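Home | What we do | People | Careers | Contact

About Grulleck

We write the software that sits between a robot arm and the job somebody wants it to do.

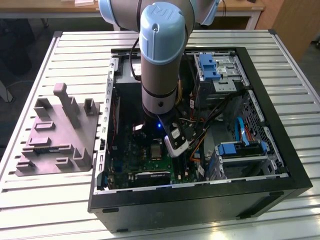

Do you sell robots? We only sell software, and it runs on arms our customers already own or have chosen for themselves.

Grulleck began in January in a borrowed office in Gillville, when Larysa Tkachenko and 2 friends got thoroughly fed up with rewriting the same motion planner for every new job (and there had been a good many jobs by then!). That planner grew up to become Suva, which works out how to reach into cramped, awkward spaces – the inside of a desktop computer, say, with its cables and drive bays and brackets – without bumping into things on the way.

Mirzaei came along later and looks after the seeing side. It takes what the cameras give it and hands Suva a tidy model of what is where, and how sure it is about each part, so that the planner can be bold in one corner and careful in another. We run 380 planning tests on every change before it goes anywhere near a real arm, and yes, we do grumble about the wait.

If you have a fiddly task in mind, do write to us. Larysa reads the post herself and loves a long letter.

Filed under: Company, Robot Software

Shares 76 | Comments 2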